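Fotini Tsolakis
August
2 min read

Spent the summer trying to pin down where a dead novelist rented a room in Stondham. A thread, mostly about landlords.

The novelist is Skoryk. He lived there for two winters before the first book sold, and every biography gives it one sentence: "a cold room above a bakery." Great. Stondham had a lot of bakeries.

The town directory for those years is 877 pages, sorted by street, then by trade, then by what I assume was mood. Skoryk isn't in it. Lodgers didn't get listed. Their landladies did.

So you go looking for landladies.

His letters help a little. He complains about the stairs, the smell of yeast, and a Mrs. Bernach, who wanted the rent on time and is treated as a monster for it. He was a month behind when he wrote that.

There is exactly one Bernach in the directory: 60 Cladthorpe Street, "furnished rooms." I made a noise in the reading room and got looked at. 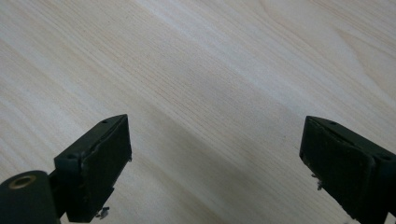 Then the snag. Cladthorpe Street was renumbered after he left, so the 60 you can walk to today is a tire shop and was never anything nicer. Someone has left flowers there. I didn't have the heart.

The old 60 is now number 10 — three floors, dentist at street level. The fire insurance map has "bake ho." written across the back lot, so the yeast checks out.

The biography with the wrong building in it has a photo of the tire shop, with a caption about "the view that shaped the early work." The view is a bus depot.

I wrote to the publisher. They thanked me for my interest in their titles and offered me a discount code.

Next up: the café where he supposedly wrote chapter one. Four places claim it. Two of them opened after he died.

Last updated: August, 4:10 p.m.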